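Kedska Catering Hire: Frequently Asked Questions

How do I place an order?
Orders are placed through the hire form on this site. The form asks for a delivery postcode, a collection point and an item list. A confirmation is sent once stock has been checked against the dates requested. The booking is not held until that confirmation arrives.

Is there a minimum order?
The minimum order value is 24 pounds before delivery. Orders collected from the Prustlow depot have no minimum.

How long is a hire period?
The standard period is two nights. Longer periods are charged at a daily rate, shown on the form when the return date is entered. Items returned early are not refunded.

Do items have to be washed before return?
No. Crockery, cutlery and glassware should be scraped, drained and put back in the crates they came in. Washing is included in the hire price. Cooking equipment is the exception: ovens, urns and hot cupboards must be wiped down and free of grease, or a cleaning charge applies.

What is the difference between the Tremblay and Plermont ranges?
Tremblay is vitrified china, stacked in crates of 24. Plermont is a lighter range meant for outdoor use and is not suitable for ovens. The two ranges have different rim profiles and do not stack together, so mixed orders are packed separately.

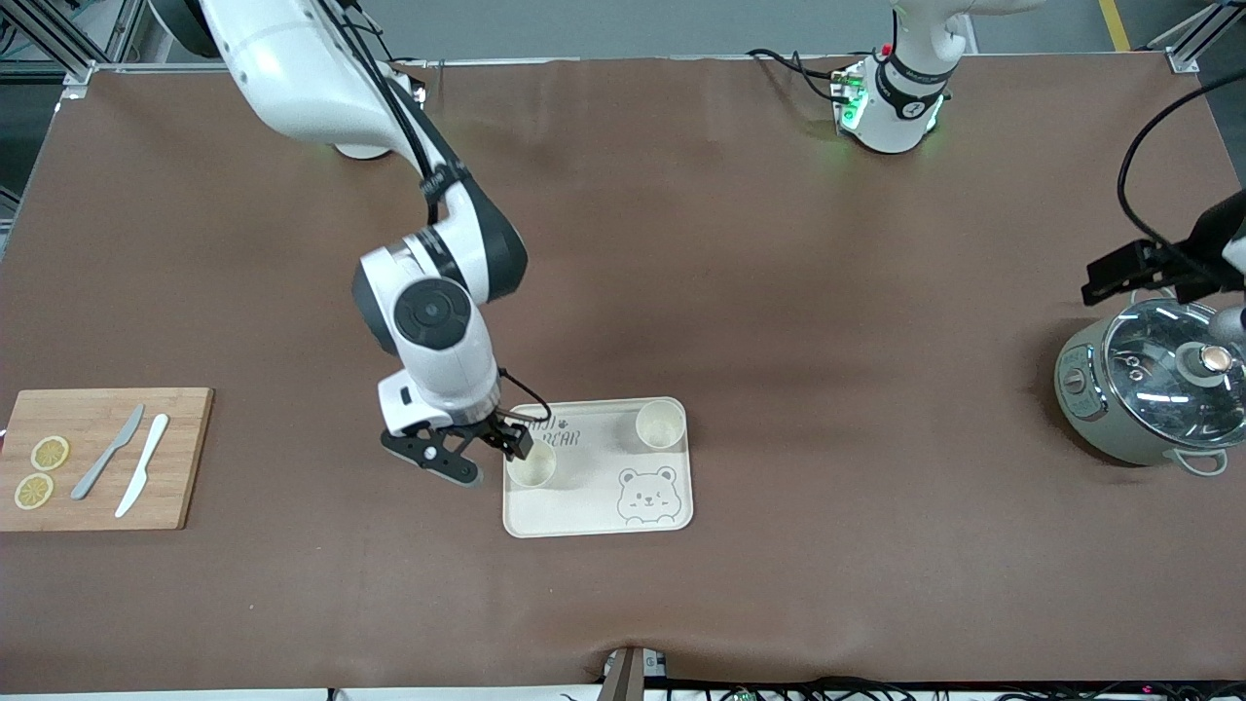
Trays are hired singly and are listed under Service Items on the form. They can be stacked when empty but should not be stacked when loaded. A rectangular tray with rounded corners and a slightly raised rim, like the beige one with the paper cup at its left end, will stop a light cup from sliding off the side but will not hold back a large spill. For soup or open jugs, order the deep version. Tray liners are sold, not hired, and cannot be returned.

Can I order disposable cups with a hire order?
Yes. Paper cups are sold in sleeves and can be added on the last page of the form. Unopened sleeves may be returned for credit with the hired items.

What happens if something is broken or missing?
Crates are counted on return at the depot. Missing or broken items are charged at the replacement price on the delivery note. Please return broken pieces in a separate bag – not loose in the crate. A chipped rim counts as a breakage.

Do you deliver to upper floors?
Delivery is to a ground-floor door with vehicle access. Upper floors can be served where there is a working lift, if this is stated on the form.

How do I change or cancel a booking?
Reply to the confirmation message and quote the booking number. Quantities can be changed up to 2 pm on the day before delivery. Cancellations after that time are charged in full.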